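Vurnlow Water Color Meter

The Vurnlow is a small handheld meter for people who watch the water of lakes, harbors and coasts. It measures how green or how blue the water looks and gives one number, which you can compare from week to week. It is made by Cavevik, the workshop of Riku Nomura and Kohei Nomura.

The meter reads light in 5 color bands. You hold it over the side of a boat or a pier, press the button, and wait until the small lamp stops blinking. Each reading is saved with the time, and the memory holds 450 readings.

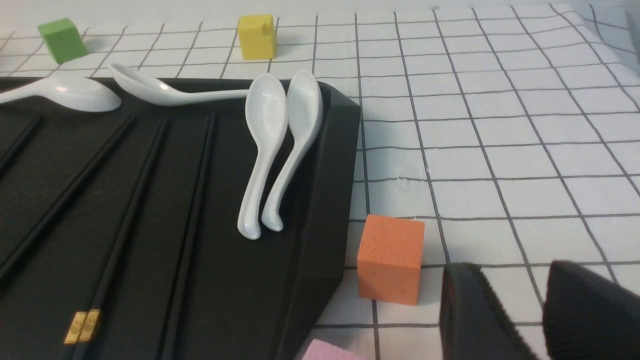

Black chopsticks on a black tray, with a grid tablecloth under it.

In the package you will find the meter, a neck cord, a gray card for checking the light, and a printed guide. The battery is charged by cable and lasts for three days of normal field use. The body can stand rain and spray, but please do not put it under the water.

Two models can be ordered. The Okside is for sea water and has a longer hood against the sun. The Yagi is for ponds and slow rivers, where mud often changes the color. Both models use the same cable and the same software.

New in June: the software can now draw all your readings from one place as a single line, so a spring bloom of algae is easier to notice.

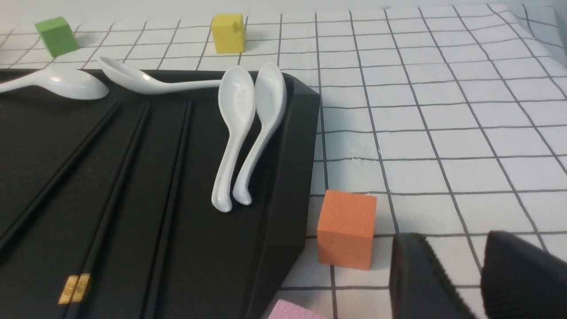
Can I use the meter on a cloudy day?
Cloudy days are fine if the light stays even. Take a reading of the gray card first, and repeat it when the sky changes.

Spare hoods and gray cards are sold separately. Delivery takes four working days.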